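This site uses cookies to remember your reading preferences. By continuing to browse you accept our use of cookies. OK

Review: Cestis 9 submission tracker, desktop edition

December 1, 2018

Cestis is a program for sorting public submissions to councils and parliamentary inquiries. It takes a folder of PDFs, extracts the text, groups letters that share wording and produces a spreadsheet with one row per submission. I bought a single-user licence in May and have used it on one complete job, the Plunville foreshore rezoning, for which the council published 2164 submissions in a single batch.

Import was slow but complete. The batch ran overnight on a four-year-old laptop, and in the morning 40 files were listed as unreadable. All of them were scans of handwritten letters. The program puts these in a separate queue with a blank text field beside each page, and I typed them in by hand. The queue saves after every page, an improvement on version 8, which saved on exit and lost an afternoon's typing when it crashed.

Grouping is the reason to buy it. Any campaign on a planning matter now produces form letters, and a bare tally of "for" and "against" says little unless the form letters are separated out. At the default threshold, Cestis placed 556 of the Plunville submissions in one group, all derived from a template opposing the height limit. I read the whole group. The match was sound except for a handful of letters which quoted the template in order to disagree with it. The program does not detect quotation, and the manual is silent on the matter. Raising the threshold removes those letters, but it also drops people who rewrote the opening paragraph in their own words, so I left the default alone and moved the strays manually.

The position field is weaker. Cestis guesses whether a submission supports or opposes the proposal from a keyword list, and it was wrong often enough that I turned the guess off. A letter that begins "I support the objections raised by my neighbours" is coded as support. The list can be edited but not exported, so the work has to be repeated for each new inquiry.

Nevo, the main alternative, runs in a browser and is charged by the month. Its search is faster and its charts are better. It does not keep page references to the source document, and for anyone who intends to quote a submission in front of a councillor that is a serious omission. Cestis stores the page number with each extract and opens the PDF at the right place. 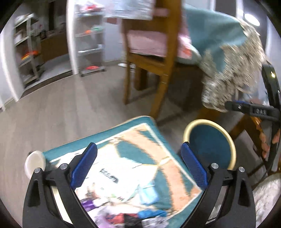 Retention of attachments is the remaining point. Submitters send petitions, site plans and photographs, and Cestis files each as a child of the parent letter with a thumbnail and a caption field of its own. Captions have to be written by the user, and the program's colour filter is no substitute for them. A flat cushion or folded mat with a teal border and a cream-and-orange pattern, lying on a floor, comes up under "teal" and "orange" and tells the analyst nothing about zoning. Blurred lettering is passed over without a warning, so a photographed sign needs its caption typed in full. I would like the Benjelloun plug-in, sold separately for map overlays, to handle captions in bulk. At present it reads only the parent record.

Export is to CSV or ODS. Dates come out in day-month-year order, accented characters survived, and the file opened without complaint in LibreOffice. There is no Linux version. Support answered my one email in two working days and confirmed that the quotation problem is known.

Recommended for anyone who has to read an inquiry properly and cite it afterwards. For a quick count of a small consultation, a spreadsheet will do the job.

Licence purchased by the reviewer at full price.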